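Hand washing or dishwasher for a two person home?
Forum: Kitchen and Home > Cleaning

oltness_k
We moved in January and I still wash everything by hand. My water bill went up by 10 dollars. I dry the dishes over the sink, on a rack with steel rods.

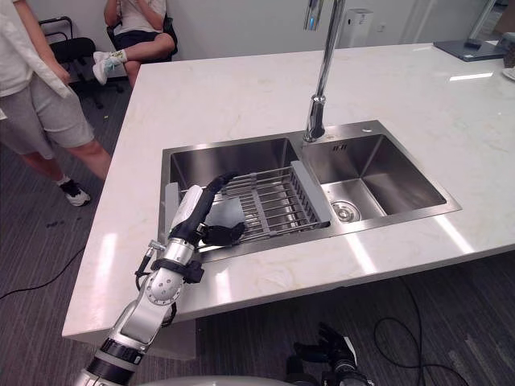
How much water does one full sink need? My larger bowl takes 38 liters when it is full to the rim, but I never fill it more than half.

Trorkisus
Half is still a lot if you change the water twice. I wash glasses first, then plates, then pans, all in the same water.

neagu50
I don't agree with Trorkisus. Same water for pans means grease on everything. Let the pans soak alone — overnight if you must — and use a plastic scraper. 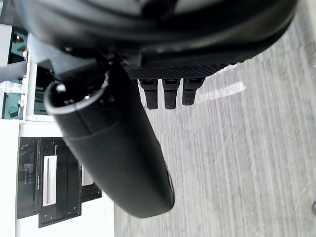
Also, turn off the faucet while you scrub. My sister let it run for the whole wash and could not understand her bill.

Trorkisus
Grease only comes if the pans go first. Please read my order again.

oltness_k
Thank you both. I will try this plan for one month:
1. Scrape the plates into the trash before they touch water.
2. Empty the strainer and wipe the steel dry after each wash. 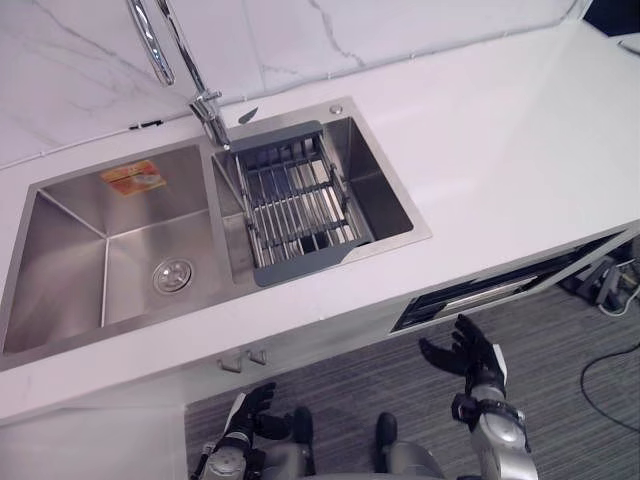

3. Run the dishwasher only when it is full, on the 50 degree program.

neagu50
Number 3 is the one that saves money. Write again after the next bill.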